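About Us

Welcome, and thank you for stopping by! Tinberg is a small teaching workshop where grown-ups and older kids come to learn the kind of hands-on science that a lot of us missed, or slept through, the first time around. We run evening classes, weekend sessions and a summer program in June, and we have been lucky enough to do it long enough that some of our first students now send us their own children.

It all started with a kitchen. Chie Miyazaki had been teaching high school chemistry for years when a neighbor asked whether she would mind showing a few friends how red cabbage changes color when you add vinegar to it. The friends brought friends, the kitchen got crowded (and a little purple), and by the end of that winter Chie was looking for a room with a bigger sink. She found one above the old Orkham print shop, with plain walls, good light in the mornings and a staircase that everybody complains about to this day.

Tamsin Hapeta came along the following year. She had signed up for a class on natural dyes, stayed behind to help wash up, and got to talking with Chie about how the shelves might be arranged. They talked until after nine. Tamsin now looks after our materials, our schedule and most of our beginner classes, and she is the person who will answer when you call.

People often ask us what they will find when they come in, and the answer is a fairly ordinary workroom. We like big pale tables, for the simple reason that you can see what you've spilled on them. Glassware goes toward the back, by the wall, where sleeves are less likely to catch it, and the middle of the table is for whatever you happen to be working on. We are fond of colored liquids around here. A flask of something amber or deep red will get a shy class talking faster than any speech we could give, and it makes it so much easier to learn to read a level or pour without splashing.
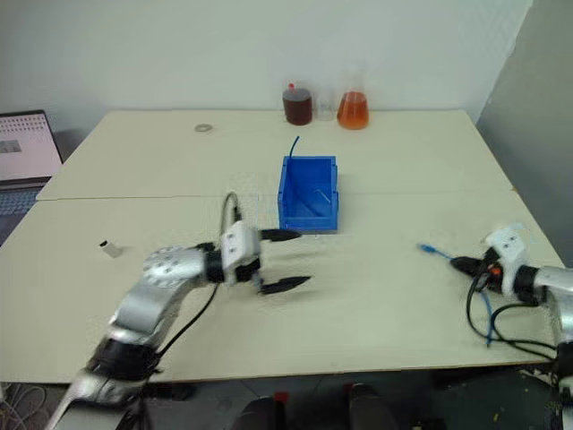
Then there are the bins. Tamsin is a great believer in bins, and she has won the rest of us over, slowly. Anything small goes into one before it has a chance to wander off, whether that is a cable, a clip or some odd little part that we will surely need next week. At the end of every class we take ten minutes to put the room back together, students and teachers alike, and those ten minutes have become one of the nicest parts of the evening. It's when people ask the questions they were too polite to ask earlier, and quite a few of our new classes began as a question from somebody holding a dish towel.

Our courses have grown a good deal over the years. Drikell is our introduction, six evenings on measuring, mixing and keeping a notebook you can still read a month later. Kaijage is the longer course that follows it, where each student picks a project and sees it through with a teacher close by. We've had projects on garden soil, on tea, on homemade ink, and one very patient study of why a grandmother's jam would never set the same way twice. You don't need any background for Drikell, and you don't need to be good at math. An apron helps.

Last year 193 students took a class with us, and our lending shelf now holds some 300 books, most of them donated and a few of them stained. We keep our groups small so that everybody gets a turn with the glassware, and we set aside places at a reduced fee in every course. If the cost is what's holding you back, please do write to us, and we will try to work something out together.

Visitors are always welcome, though it's best to call ahead so that one of us can come down and let you in. Mind the staircase, and come a little early if you'd like a cup of tea in the front room before class.

Page last updated 24 February 2026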